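Ticket 847
Status: Resolved
Category: Badge printing / contractor passes
Site: Piltberg, gatehouse and maintenance office
Opened: 18 October 2024

Reported problem

Contractor passes print with the expiration date blank. Name, company and photo come out fine. Staff passes from the same printer are correct. The gatehouse has been writing dates on by hand, which smears on the glossy card. The Prirkgate site has the same printer model and does not see the problem.

Steps tried by site before contacting us

Restarted the printer and the front desk PC. Changed the ribbon. Printed from the second login. No difference.

First response

Asked for a test print and the template version. Site is on Puma template 40. Prirkgate is still on 39. The test page printed the full layout, so the print head and ribbon were ruled out.

Asked the site to open one affected record and check the End Date field. It was filled in on screen. The date was reaching the form but not the card.

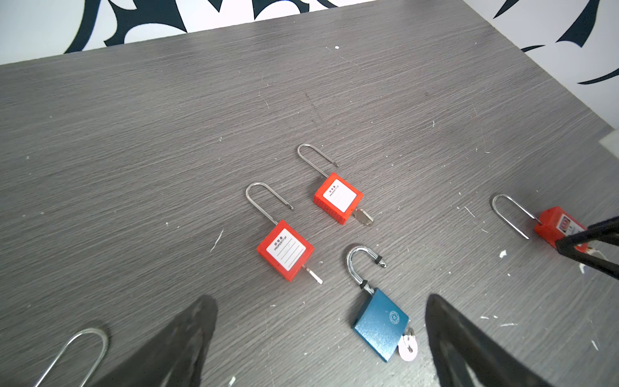 Compared the two templates line by line. In 40 the contractor layout reads its date from a field called Permit End, which was added in July for the lockout training permits. Staff passes still read from End Date. If a contractor has no permit on file, Permit End is empty and the card prints with a gap.

Checked the export. Of 300 active contractors, 78 have a permit on file. Their passes were correct all along – the gatehouse had only kept the bad ones, so it looked like every card was failing.

Fix

Edited the contractor layout to use Permit End when present and End Date when not. Saved as a local copy on the Piltberg server. Cleared the template cache on both front desk PCs. The second PC held on to the old layout until the print service was restarted, so do that too if this comes back.

Site printed three contractor passes, one with a permit and two without. All three had dates.

Follow-up

Change request sent to Berbridge to correct the master template. Prirkgate told to stay on 39 until that is released. Handwritten passes remain valid at the gate until they are swapped out – site will reprint them as people sign in.

Closed with agreement from site.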